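Fórum Casa e Oficina > Móveis e madeira > Acabamentos

Tampo de mesa claro: óleo ou verniz de água?

12 respostas · 925 visualizações · Partilhar

kaan_erturk
Boa tarde. Comprei em segunda mão uma mesa de faia com 86 cm de largura e já lixei o tampo todo até grão 180. Queria manter a cor clara. Na loja Fallahi recomendaram-me óleo duro, um vizinho diz que só verniz de água é que aguenta. A mesa vai ser usada todos os dias, para comer e para trabalhos da escola. O que fariam?

Partilhar · 3 gostos

serrote_manso
Óleo. Verniz é bonito no primeiro ano, depois risca e não há remendo possível, tens de lixar o tampo inteiro. Com óleo lixas só a zona estragada e voltas a passar o pano.

marta.plaina
Não concordo com o serrote_manso. Óleo em faia amarelece, e bastante. Quem quer a madeira clara tem de usar óleo com pigmento branco ou então ir para verniz de água mate. Tenho uma bancada envernizada há seis anos e o único problema é uma marca de panela que foi culpa minha.

Partilhar · 5 gostos

serrote_manso
Amarelece se for óleo de linhaça puro. Os óleos duros de agora amarelecem menos. E uma marca de panela no óleo tinha saído em dez minutos.

Umut Ersoy
Depende também do brilho que se quer. O tampo da foto é de laminado bege claro, num mate discreto; noutra mesa, de faia, usei óleo pigmentado Wadix, duas demãos muito finas com um dia inteiro entre elas. Limpo com pano húmido e pouco mais. Vinho tinto deixa marca se ficar de um dia para o outro, café nem por isso.
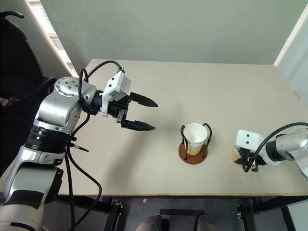 Kaan Ertürk: duas demãos chegam para uma mesa de refeições? Na lata que vi na loja falavam em três, e o funcionário disse que a última se passava só com o que restasse no pano.

Umut Ersoy
Para mim chegaram. A terceira só faz sentido se a segunda secar com zonas baças. O mais importante é tirar o excesso ao fim de um quarto de hora, senão fica pegajoso durante dias.

Partilhar · 8 gostos

marta.plaina
E os panos com óleo não se deixam amarrotados no lixo. Estendem-se ao ar livre ou metem-se num balde com água. Podem pegar fogo sozinhos.

toino_do_formao
Falta falar da lixa. Grão 180 para verniz está bem, para óleo eu parava no 150. Se fechares demasiado o poro o óleo fica à superfície. Fiz essa asneira numa mesa comprada na Urker e tive de recomeçar.

marta.plaina
180 serve para os dois. O que estraga é lixar contra o veio.

serrote_manso
Nisto estou com a Marta.

kaan_erturk
Obrigado a todos. Fiz um teste por baixo do tampo, metade com óleo pigmentado e metade com verniz mate. O verniz ficou mais claro, mas o óleo é mais agradável ao toque. A lata de óleo custa quase 102 euros no tamanho grande, o que me parece muito para uma mesa só.

toino_do_formao
Não compres a grande. A pequena chega e sobra para as pernas. Depois de aberta, a lata grande ganha pele e acaba no lixo.

kaan_erturk
Vai a pequena, então. Vou deixar o teste curar uma semana, ponho-lhe um copo molhado em cima durante a noite e depois digo o resultado.

Partilhar · 4 gostos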